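Sorting out the bathroom drawer

The bathroom at the new place has one drawer. The old flat in Kozan had a whole cupboard with a mirror on the front, and I never had to think about where anything went because it all fitted. The vanity here is 900 mm wide, and most of that is sink and pipes. The drawer sits to the right of the pipes and is shallower than it looks from the outside, so the back third is only good for flat things.

For the first couple of months I just tipped everything in. Hair ties, nail scissors, sunscreen, travel toothpaste, the spare key for the bike lock. If something stood up too high the drawer jammed, and then I had to get a ruler in through the gap and push it down. I did that often enough that the ruler started living on the windowsill.

So I emptied the lot onto the table and went through it. I used the table with the white board on it, which wipes down easily, and a good thing too, as there was a sunscreen in there with a split cap.

There was more rubbish than I expected. Two mascaras that had gone to glue, a tub of hair wax I bought before I cut my hair short, hotel shampoos, a prescription cream that expired while I was still living on Cerkirberg Road. The chemist at Esdale takes old medicines back, so the cream and some tablets went in a paper bag by the front door. The bag is still by the front door.

I counted the hair ties and stopped at 56. I kept the ones that still had some stretch and put the rest in the bin. Bobby pins went into an old mint tin.

For the drawer itself I looked at proper dividers. The bamboo ones at Wukanen are nice, but they come in fixed sizes and none of them suited a drawer this shallow at the back. What they did have was a shelf of clear plastic containers at 80 cents each, lids separate. I bought more than I needed, and the extras have gone to the kitchen for rubber bands and bread tags. I didn't get the lids. A lid on a thing inside a drawer is just one more step.

The rule I settled on is one kind of thing per container. Teeth, nails, first aid, hair. Hair is the awkward one because of the shapes. Long handles don't suit a small tub, and combs slide about and work their way underneath everything else. The long-handled brush now hangs on a hook inside the door. Anything short or flat can stand on end in a container, which uses less of the drawer than lying it down, and you can see it from above when you're half awake.

I gave the brushes and combs a wash while they were out. Warm water, a bit of dish soap, an old toothbrush to get down between the bristles, then bristles down on a towel overnight. The ones with a lot of gaps and ridges take the longest, as the fluff packs in where you can't get a finger to it. Tweezers are good for that part.

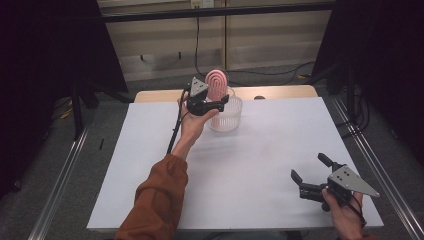
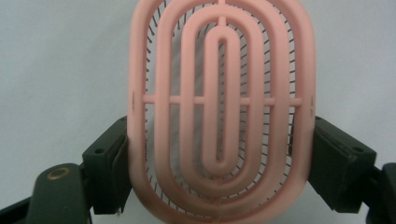

Esdale, March

The pink oval one is my favourite of the short ones, and it's also the worst to clean, with rings inside rings and the dark bristles tucked in behind them. It goes on end in a clear container, rounded end up.

I've had the drawer like this for almost 2 weeks. It opens and closes. The nail container is too full and I'll probably split it, with the files going in with the bobby pins. The first aid one needs more bandaids. I still haven't found a spot for the hair dryer, so it's under the sink with its cord wrapped around the pipe, and the sunscreen is standing in a mug until I get a new one.

Next is the linen shelf, once I've worked out which of the towels are mine and which came with the house.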